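Library > Media Studies > Daytime Television > Chapter 4
Search this book Search Go

Chapter 4
The Celebrity Founder Interview

Most daytime shows run some version of it. A guest sits down, tells the story of a hard childhood or a lucky break, and holds up a jar of something. The host tastes it or rubs it on a wrist. Everyone claps. We are asked to believe that we have just watched an interview.

Students should be slow to believe it. Take the March episode of "Conceição at Ten," in which the singer Lindalva Marinho spent most of a segment on her skin cream line, Vollell. The host asked her 3 questions. None of them concerned price, ingredients, or who makes the cream. The answer to the last one was on the label, which the camera showed only from the front: a contract maker called Cellix.

Was the segment paid for? The show said no. The show's website carried a discount code the same afternoon, and 3,187 viewers left comments under it, many of them asking whether the code still worked. You may draw your own conclusions, but draw them from the records and leave the host's warm manner out of it.
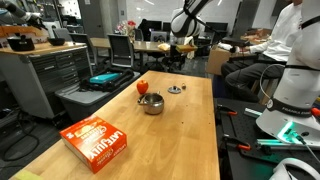
Producers will tell you that viewers know the difference between a chat and an ad. Perhaps they do. The claim is usually made without any evidence, and the one small survey we discuss later, run by the research firm Iltden with 169 regular viewers, gives it very little support. It has problems of its own, starting with who paid for it.

We begin with the booking call, where most of these segments are settled.

4 comments | 169 shares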